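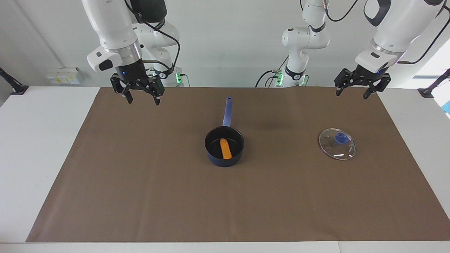
Huerta amplía su servicio de verduras de temporada a los comedores escolares de Mulleck

Mulleck, septiembre. La cooperativa agrícola Huerta suministrará verduras de temporada a 15 comedores escolares de la comarca de Mulleck a partir del inicio de curso. El acuerdo, firmado con la distribuidora Wullura, tiene una vigencia de 2 años y puede prorrogarse por otro más si ambas partes lo deciden.

Hasta ahora la cooperativa abastecía a cuatro centros, todos ellos en el casco urbano. Con la ampliación entran en el servicio las escuelas rurales del valle, que recibían producto congelado durante buena parte del año. Los pedidos se harán antes del mediodía y se entregarán a la mañana siguiente, en cajas retornables que Wullura recogerá en la ruta de vuelta.

La lista de productos cambiará cada mes según la cosecha. En otoño predominarán la calabaza, el puerro y la zanahoria; en invierno, la col, la acelga y el nabo. El maíz dulce se servirá en mazorca mientras dure la campaña y dejará de ofrecerse al terminar esta. Las cocinas que necesiten mantener un producto fuera de temporada podrán seguir comprándolo a otros proveedores.
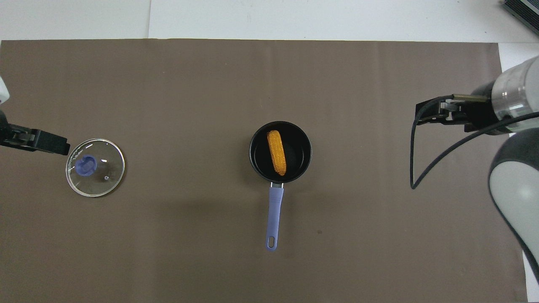

Junto con la primera entrega, cada centro recibirá un recetario preparado por la escuela de cocina Pralter. El cuaderno reúne platos sencillos para grupos de hasta 150 comensales -- cremas, guisos, ensaladas templadas y guarniciones -- con tiempos de cocción, cantidades por ración e indicación de alérgenos. Incluye también una versión reducida para que las familias puedan preparar los mismos platos en casa.

Pralter impartirá además una sesión de formación para el personal de cocina en octubre. La asistencia es gratuita y se celebrará por la tarde, fuera del horario de comedor.

El precio del menú no variará durante el primer curso. Los centros de la comarca que no figuran en el acuerdo y deseen incorporarse en enero pueden solicitarlo en la oficina de Huerta en Mulleck, abierta de 9.00 a 14.00 horas.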